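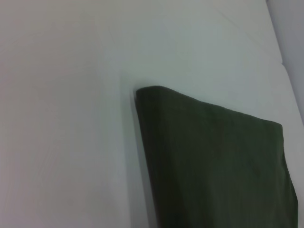
Setting up a cloth-folding cell to the Jiltadgate bench rules

These steps cover a single-arm cell that handles cloths and small towels. Read them with your own risk assessment, not in place of it.

1. Mark the work area
Keep people outside 400 mm of the arm's reach while it is in automatic mode. Tape the line on the floor and renew it when it scuffs.

2. Choose the cloth and the surface
Use a plain cloth in a colour that contrasts with the bench cover. Dark green on white works well. Pull the cover flat before each session and check its edges, as a ridge can be picked up along with the cloth.

3. Set the speed limits
Teaching mode: 164 mm/s at the wrist.
Automatic mode: 300 mm/s until the cell has been signed off.
Enter both in the Skosto controller under Limits, then lock the page. The operator should not hold the passcode.

4. Check the wrist camera
Wipe the lens with a dry microfibre cloth. Jog to the viewing pose and make sure a folded edge can be told apart from its shadow. If it can't, move the lamp before you touch the exposure.

5. Test the stop
Press the emergency stop at the start of every shift, with the arm moving and nothing in the fingers. Write the result in the log and initial it. A failed stop means the cell is tagged out until Rezaul Abeysekara or another authorised person has cleared it.

6. Record changes
New finger pads, a new cover or a different cloth all count as a change. Repeat steps 4 and 5 and note the part number.

Revised December 2020 by Shahzad Shaikh. Replaces the Dodetard sheet.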